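4.2 Does the simulated kitchen predict controller rankings?

The claim we set out to test is a common one: that a controller which wins in a rendered kitchen will also win on a bench. We had our doubts before starting and we have not lost them. The appeal of simulation is plain enough. Episodes are cheap, the arm never needs service, and a student can queue a comparison overnight. What has rarely been checked is whether the order of finish survives the move to hardware, and on that point earlier work mostly asks the reader to take it on trust.

We compared two controllers. Nolitz is a joint-space impedance controller with fixed gains, tuned once by Moussa and then left alone. Kourkoulas plans in Cartesian space and adjusts stiffness near contact. Both received the same goals from the same policy, so any difference between them should come from the control layer. Each was run for 2,000 episodes, giving 4,000 in total, over 28 kitchen layouts generated with the Mumlow scene package. An episode counted as a success if the target ended in the goal region and the arm had not touched the wall or the cabinets on the way.

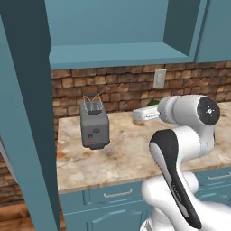

Figure 3. One of the simulated kitchen layouts, with the arm at a marble counter between the brick backsplash and the lower cabinets.

The collision rule matters more than it may seem. Counters with a cabinet overhead and a wall behind leave little room for the elbow, and a controller that tracks the tool well can still swing its middle links through a space it was never asked to consider. In our first pass, scored on target position alone, Kourkoulas came out clearly ahead. With the rule applied, the gap narrowed so much that we would not bet on it. Papers that report only the first kind of score should be read with this in mind, and that includes our own workshop paper from October.

We also found the results touchy in ways that have little to do with control. Changing the contact solver's time step reversed the ranking in 5 of the 28 layouts. Nothing about either controller had changed. Hijazi repeated those layouts with a different random seed and got the same reversal, so we do not think it was noise – or at least not only noise. The friction values supplied with Mumlow are a further worry. Their source is not documented, and every smooth surface in the package shares a single value, whatever it is meant to be made of. A good-looking countertop tells us nothing about how an object will slide on it.

For the hardware check we used the Grivley bench, a plain counter with a mock wall and a shelf above. Here the two controllers failed in different places. Nolitz tended to stop short when reaching toward the wall, a fault the simulator had shown us. Kourkoulas chattered on contact with light objects, which the simulator had not shown at any time step we tried. Haddad believes the cause is delay in the torque loop, and the logs fit that account, although we have not ruled out a loose wrist mount on the bench arm.

What can be kept from all this is modest. The simulator was useful for finding gross reach problems and for throwing out bad gain settings early. It was not a fair judge between two controllers that were both reasonably good. We therefore report simulated and bench results separately in the tables that follow, and we do not average them. Readers who want a single number for each controller will not find one in this section.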